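Plodberg forms plugin - submit button does nothing after 2.1 update

zarei_fan
Posts: 70

Updated the Plodberg forms plugin to 2.1 last night and the submit button on my booking page has stopped working. No error on the page, it just sits there. I'm on the Vollero theme. Caching is off. Anyone else?

Ishbel Pollock
Posts: 1,433

Open the browser console and press the button. If you see something about "validate is not a function" then Vollero is loading its own copy of the validation script after Plodberg's. It did the same with 2.0 on multisite.

zarei_fan
Posts: 70

Yes, that's the message, word for word. So is it the theme or the plugin I complain to?

hobnail
Posts: 1,119

The plugin. Vollero has loaded that script the same way for years and everything else copes. Plodberg changed something in 2.1 and didn't test it.

Ishbel Pollock
Posts: 1,433

I don't agree. The theme loads it on every page whether there's a form or not, and it doesn't register it under the usual handle, so no plugin can tell it's there. Plodberg can't be expected to guess.

hobnail
Posts: 1,119

They could wrap their own copy so it doesn't matter what else is on the page. Zarei Forms does. I moved three client sites over to it and have had no trouble.

Ishbel Pollock
Posts: 1,433

Fair enough about wrapping it. Doesn't excuse the theme. Anyway, for the fix: in a child theme, dequeue "vol-validate" at priority 100 on the page that has the form. Don't edit the parent theme or you'll lose it at the next update.

utirness_web
Posts: 212

Same fault here on the Utirness site and the dequeue worked for the contact form. It broke the newsletter box in the footer though, as that one belongs to the theme. I've taken the footer box off that page for now. 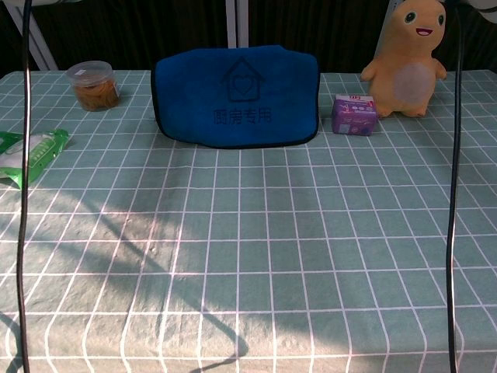

The other thing I noticed is that 2.1 resets the upload limit in the form settings, so check that if you take attachments. Mine had dropped back to the default and the form refused anything bigger without giving a message. I put it back up and tested it with a large PDF, and it came through with the email at full size. Same result logged out.

zarei_fan
Posts: 70

Dequeue worked for me too, thanks Ishbel. I don't use the footer box so nothing lost. The upload limit had been reset on mine as well.

hobnail
Posts: 1,119

Still say it's a plugin bug. Has anyone opened a ticket?

Ishbel Pollock
Posts: 1,433

I've opened one with each of them. Vollero replied that they'll look at the handle in the April release. Nothing from Plodberg yet - I'll post here when there is.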